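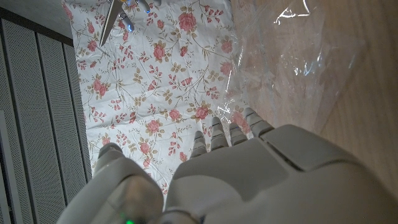 Rosa Rosen auf weißem Grund: Blumenmuster gehören zum Stoffmarkt einfach dazu.

Londville. Mai, aus der Lokalredaktion

Stoffmarkt kehrt in die alte Zollhalle am Irnon zurück

Wer in Londville näht, flickt, polstert oder auch nur davon träumt, die Küchenvorhänge endlich einmal zu kürzen, der darf sich freuen: Der Stoffmarkt zieht wieder in die alte Zollhalle am Irnon. Zwei Jahre lang mussten sich Händler und Kundschaft mit dem Parkplatz hinter dem Hallenbad begnügen, wo es bei schönem Wetter ganz gemütlich war und bei schlechtem eben nicht. Manch einer erinnert sich gewiss noch an den Frühjahrsmarkt, bei dem ein Windstoß mehrere Bahnen Futterseide bis an die Bushaltestelle trug. Solche Abenteuer dürften nun vorbei sein, denn das Dach der Zollhalle ist fertig, und auch die großen Fenster zur Flussseite schließen wieder, wie sie sollen.

Angemeldet sind diesmal 91 Stände, und das ist für eine Stadt unserer Größe doch eine ganze Menge. Die meisten Händler kommen aus der näheren Umgebung, 17 von ihnen sind zum ersten Mal dabei. Aus Cadenell reist die Weberei an, die im vergangenen Herbst mit ihren Leinenstoffen so großen Anklang fand, dass am frühen Nachmittag nur noch ein paar Reste in Senfgelb übrig waren. In diesem Jahr will der Betrieb deutlich mehr Ware mitbringen, darunter auch die breiten Bahnen für Bettwäsche, nach denen immer wieder gefragt wurde.

Mit dabei ist natürlich auch das Stoffhaus Bedoya, dessen Laden in der Gerbergasse viele noch aus Kindertagen kennen. Dort gab es früher zu jedem Meter Stoff einen Knopf geschenkt, und mehr als eine Blechdose in Londviller Wohnzimmern ist wohl auf diese Weise voll geworden. Das Haus hat angekündigt, den alten Brauch für den Markt wieder aufleben zu lassen – solange der Vorrat reicht, versteht sich. Dazu kommen Wachstuch und Tischfolie vom Meter, Kurzwaren, Schnittmuster und eine Kiste mit Reststücken, in der man für kleines Geld wühlen darf.

Neu ist eine Nähecke im hinteren Teil der Halle, dort, wo früher die Waage stand. An langen Tischen kann man zuschneiden, heften und sich beraten lassen, wenn der Reißverschluss partout nicht so will wie man selbst. Kurse im eigentlichen Sinne sind das nicht, man setzt sich eben dazu. Besonders gedacht ist die Ecke für alle, die sich bisher nicht an die Maschine getraut haben, und für Kinder ab der dritten Klasse, die aus Resten ein Nadelkissen oder einen kleinen Beutel nähen möchten. Platz ist für 30 Personen gleichzeitig. Wer eine eigene gute Stoffschere besitzt, sollte sie mitbringen und am besten mit einem Bändchen kennzeichnen, erfahrungsgemäß sehen sich die Dinger am Ende des Tages alle sehr ähnlich.

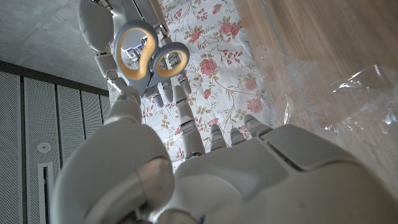

Zum Zuschneiden braucht es eine Schere, hier eine mit grauen Griffen und gelb-orangem Innenrand.

Überhaupt die Scheren: Auf vielfachen Wunsch kommt auch der Schleifwagen wieder, der seinen Platz diesmal gleich neben dem Haupteingang bekommt. Abgeben kann man Haushaltsscheren, Zuschneidescheren und Messer, bei Zackenscheren muss man vorher fragen. Im Herbst lagen am Abend noch etliche nicht abgeholte Stücke auf dem Tresen, und sie warten bis heute im Fundbüro auf ihre Besitzer – vielleicht schaut der eine oder andere Leser bei dieser Gelegenheit einmal in der heimischen Schublade nach, ob da nicht etwas fehlt.

Geöffnet ist die Halle von 9 bis 16 Uhr, der Eintritt ist frei. Für Kaffee und Kuchen sorgt wie gewohnt die Bäckerei am Zollplatz, Herzhaftes gibt es draußen auf der Uferseite. Parkplätze sind knapp, daran hat sich leider auch durch die Renovierung nichts geändert. Wer aus Cadenell kommt, nimmt am einfachsten die Buslinie 127, die direkt vor der Halle hält. Fahrräder können im Innenhof abgestellt werden, Hunde dürfen angeleint mit hinein. Gezahlt wird an vielen Ständen nur in bar, und der nächste Geldautomat steht erst auf der anderen Seite der Brücke.

Der Herbstmarkt soll ebenfalls in der Zollhalle stattfinden. Anmeldungen für Stände nimmt das Marktamt ab sofort entgegen.

Weitere Meldungen
Uferweg am Irnon wieder durchgehend begehbar
Cadenell: Freibad verlängert Öffnungszeiten am Abend
Stadtbücherei sucht alte Strickhefte
Brückensanierung in Londville beginnt später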